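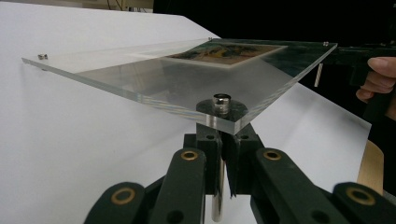 *The clear sheet with its little landscape print, and the gripper's brass bushings up close*

Welcome, and thank you for stopping by our planning page! Plenton is putting together its equipment budget for next year, and I promised everyone who has a say in it (and quite a few who only like looking) that I'd post some pictures of framing work alongside the numbers. The numbers are dull on their own, I know.

The request so far is for 12 hand-held grippers, which makes six pairs. Vanhove has quoted us 1018 per pair, and that price holds until the end of February. Closero came in lower, but their quote leaves out the spare bushings and the cables, and by the time I had added those back in – with a good deal of muttering over the calculator – there was very little between the two.

I have also put in a line for acrylic sheets, standoffs and prints. We left consumables out last year and spent the whole spring borrowing from the Jallum budget, and I would dearly like to avoid a repeat of that.

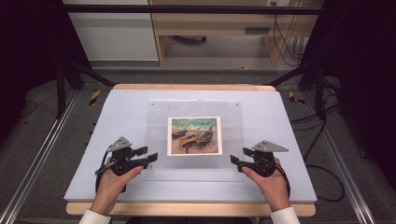
Femke Vandenberghe wrote back that she would rather see us buy 10 grippers and keep the difference for repairs, as a pair sitting on the shelf waiting for a part is no use to anybody. She also asked whether a second rig could wait until we know how many hours the first one gets.

*Two grippers on either side of the beached boats, one in each hand*

I've taken her point about repairs and added a line for them. The second rig I have moved to a separate sheet, with the rails, the board and the wooden base each priced on their own, so that we can talk it over without holding up the rest. Do send me your changes before the Vanhove quote runs out, even the small ones – I'm happy to redo the totals as often as it takes.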